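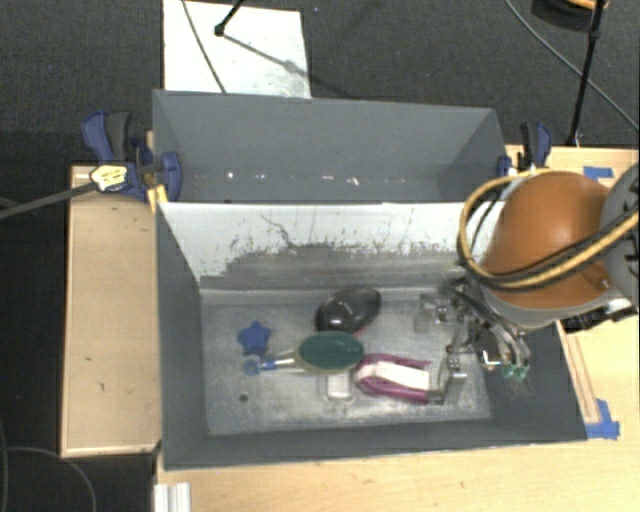

**How many bin layouts do I need before I retrain a pick-and-place policy?**

I'm collecting teleoperated picks for a small bin-clearing job and I can't decide how to split my time between more layouts and more picks per layout. The setup is two grey bins, one behind the other, held with clamps, with one arm and a multi-fingered gripper reaching into the front bin. So far I have 71 layouts with 18 picks each. Between layouts I shuffle the same few things by hand: the blue star, the brush with the green head, the purple loop, the shiny black oval and so on. The policy does well on the star wherever I put it. It does badly on the purple loop when the fingers come in next to its open end, and it's worse on the small transparent container if the brush head is partly over it. It usually goes for the brush, stops halfway and drifts back.

I log everything in Dridix at the moment and train overnight. Should I keep adding layouts, or go back and record more picks on the two hard items? I also don't know whether the scratches on the back wall matter. The bin is old, and a colleague wants to swap it for a clean one before we go any further.

Posted by **Annelies Wuyts**, 29 July 2026

---

**Prapai Klinhom**

More layouts, but choose them. If you shuffle by hand you tend to end up with the same sort of spread each time, with things lying apart and mostly flat. Overlaps like your container under the brush head will be rare in the data even though they are the ones that fail.

What worked for us:

- Write a short list of awkward arrangements before the session and set those up on purpose. Ours had 6: one item half under another, an item against the back wall, an item in a corner, two touching, one standing on edge, one directly below where the arm comes in.
- Record half the session from that list and half from random tips of the bin.
- Change which item gets picked first. If the operator always clears the easy one first, the policy only ever sees the hard ones alone in a nearly empty bin.

That last one may be your drifting problem. If some of your recordings go for the brush first and others go for the container, and nothing in the input says which, you will get an arm that starts one and changes its mind. Either fix a rule (the top item always goes first) or give the policy the target as an input. We fixed the rule because it was less work. We had to throw out some older recordings that broke it, and it was worth doing.

For the clear container, check what your camera gives you before blaming the number of picks. If you use depth, look at the raw depth over the container. Ours was full of holes and no amount of extra picks helped. Switching to colour only for that item did.

Keep the scratched bin. I would only worry if you plan to run the policy in a different one. In that case record a share of your layouts in the new bin as well. If you swap now and train on both without noting which is which, you'll have trouble working out what changed, so put the bin in the episode notes.

---

**Dierckx**

just get more data. we had 4,000 picks and it started working. below that it was rubbish whatever we did

also check your clamps, ours slipped during a long session and the whole bin had moved a bit by the end

---

**Skirnura**

I agree with Prapai on the ordering. Two things to add.

Keep your failed picks, but label them. If the operator misses the loop, opens the fingers and tries again from the other side, that recovery is useful and you want it in the training set. If they miss and give up, mark it as failed and leave it out of plain imitation training. I don't know if Dridix lets you tag part of an episode. Starkance does, which is why we moved to it, but a spreadsheet with start and end times is fine at your size.

Hold some layouts back as well. Set aside 6 of the awkward ones, take a photo of each so you can lay them out again the same way, and never train on them. Run every new policy on those. Otherwise you are judging by whatever happened to be in the bin that day, and a run of easy layouts will look like progress. We did that until October and had to redo most of our comparisons.

On the loop, try asking the operator to pick it by the closed end for a while. With a multi-fingered hand the open end gives too many ways to grasp it and each person does it differently - one consistent grasp is easier to learn. You can add the others later if you need them.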